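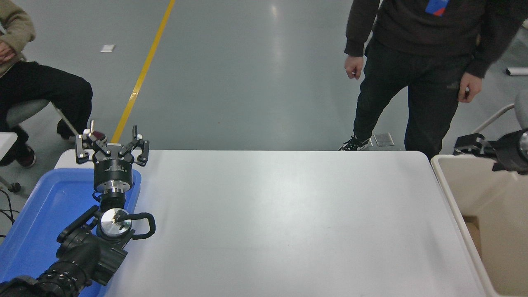

Prastton Tables and Containers

README, version 2
Last changed: 26/10/2008

What is in this collection

Prastton Tables and Containers is a collection of written records about work tables and the trays, bins and boxes which are kept on them or next to them. It has 1,830 records. They belong to 118 different tables. One table can have many records, since the things on a table are moved often, and a new record is made after each change of arrangement.

The records are in English. The first part of them was written in another language and was translated by us. When a translated word was not certain, the original word is kept in the field "note", in parentheses.

The collection was started for a small practical purpose. We wanted to know which tables in our rooms have enough free surface for sorting, and where the containers should stand so that a person does not have to turn around each time. Later other people asked for the files, so we put them in better order and wrote this text.

Files

tables.txt has one line per table, 118 lines.
records.txt has one line per record, 1,830 lines.
words.txt is the list of allowed words for container type, 12 words.
changes.txt tells what is different from version 1.

All files are plain text with tab between the fields. The first line in each file is the header and it is not included in the numbers given here. Empty fields are really empty, we do not write "none" or a zero in them.

Fields in tables.txt

table_id: a letter and a number. The letter is the room.
shape: rectangular, round, or other.
corners: sharp or rounded. If only one corner is rounded we write rounded.
top_color: one word, for example white.
top_finish: matte, shiny, or mixed. A matte top which has a light sheen is matte.
short_side_cm: the length of the short side, measured with tape. The most frequent value is 90.

We do not record what material the table top is made of. In version 1 there was such a field, but it was filled in by eye and different persons gave different answers for the same table. It was removed.

Fields in records.txt

record_id: a running number.
table_id: as in tables.txt.
container: one of the words in words.txt.
color: one word or two words, never more.
place: on, under, or beside.
side: left, right, near, far. It is always seen from the position of the person who writes the record.
contents: short free text. It can be empty.
note: free text.

If a table has two containers at the same time, there are two records with the same table_id and they follow one another.

How a table is written down

For the table at the beginning of this file, tables.txt has: rectangular, rounded, white, matte. In records.txt there are two lines for it. The first line is: tray, blue, on, left, with the note "plastic, raised rims". The second line is: open bin, beige, beside, right, with contents "brown cardboard, small piece visible" and the note "could be a cabinet, open on top. Rim is lighter, cream".

The second line shows well how we want the notes to be used. The type word must be chosen from the list, also when the writer is not sure, and the doubt goes to the note. Please do not remove such notes when you clean the data. About the contents, we write only what can be seen without moving anything.

The 12 words for containers

tray
open bin
lidded bin
box
crate
basket
drawer unit
bag
jar
cup
rack
other

The difference between tray and box gave us the most discussion. Our rule is that a tray has a low rim and you can take a thing from it sideways. A crate has holes or gaps in the walls. A basket may have them also, but it has a handle or it is woven. If none of this helps, use other and explain in the note.

Cardboard by itself is not a container. A piece of cardboard inside a bin is contents. A cardboard box standing inside a bin is a box, and it gets its own record, with place "on" and the note "inside bin". We know that "on" is not correct there. There was no better word when we began, and we did not want to change the field in the middle of the work.

Who made the records

The records were made by two groups. Farkas is the name of the group on the ground floor, which has rooms A to D. Lindex is the group upstairs, with rooms E and F. The two names appear in changes.txt only. The upstairs records are usually shorter, and their writers left the contents field empty more often.

Known problems

Left and right are sometimes exchanged in room C, because the tables there can be approached from both sides. We corrected the cases we found, but probably not all of them.

Colors are not measured. Beige, cream and light brown are mixed up in many places, mostly for bins. For blue, red and white the agreement is good.

Rounded corners were not recorded in room B before November last year. The field is empty for those tables.

Some tables were replaced and the new table received the old table_id. We add the letter x to the id of the new one, but this was decided late, so in the older lines it is possible that two tables share one id.

The collection cannot tell you how many containers exist in the rooms. The same blue tray can be in many records, at different tables, and containers have no id.

Reading the files

Any program which opens tab-separated text will work. The viewer Weleo opens them too, but it sorts the records by container when it starts. Please switch the sorting off first, otherwise you do not see which two records belong together.

Use and corrections

You may copy and change the files. If you publish something from them, please give the name of the collection and the version number. Corrections are welcome, one per line, with the record_id at the beginning and the new value after it. Do not send back the whole file, it is very slow for us to compare.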